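Arbeitsplatten aus Massivholz ölen und nachpflegen

Geölte Arbeitsplatten brauchen eine vollständig offene Oberfläche, sonst zieht das Öl ungleichmäßig ein. Alte Wachsreste werden mit der Ziehklinge abgenommen, danach wird in Faserrichtung geschliffen: Körnung 120, dann 180, zuletzt 240. Zwischen zweitem und drittem Schliff wird die Fläche mit einem feuchten Schwamm gewässert, damit sich gequetschte Fasern aufrichten. Nach dem Trocknen folgt der Endschliff ohne Druck.

Das Hartöl von Bunow wird unverdünnt mit dem Flächenstreicher aufgetragen. Eine Dose mit 800 ml deckt bei Buche zwei Aufträge auf einer Küchenzeile üblicher Länge. Nach 27 Minuten Einwirkzeit Überstand mit einem fusselfreien Tuch vollständig abnehmen. Stehen gelassenes Öl wird klebrig und muss wieder heruntergeschliffen werden. Zwischen den Aufträgen liegen mindestens 8 Stunden bei Raumtemperatur und geöffnetem Fenster.

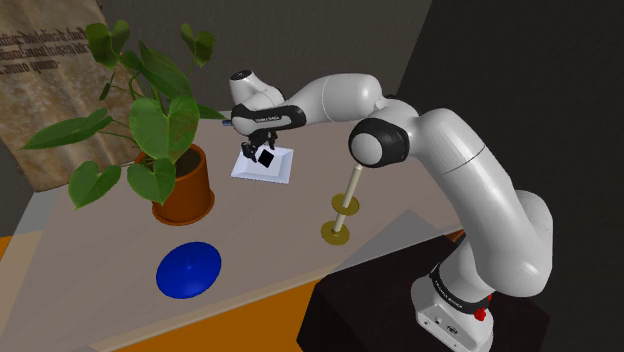 Eine Leserin aus Wineck wendet ein, bei Eiche reiche diese Zwischenzeit im Winter nicht aus; sie lasse jede Schicht über Nacht stehen und poliere erst am folgenden Mittag mit dem weißen Pad. Bei kühlen Räumen ist die längere Wartezeit sinnvoll.

Stirnkanten und der Ausschnitt am Spülbecken saugen stärker und erhalten einen dritten Auftrag. Volle Belastbarkeit nach 10 Tagen, bis dahin kein stehendes Wasser und keine Töpfe.

Ölgetränkte Lappen können sich selbst entzünden. Ausgebreitet im Freien trocknen oder in einem geschlossenen Blechbehälter mit Wasser aufbewahren.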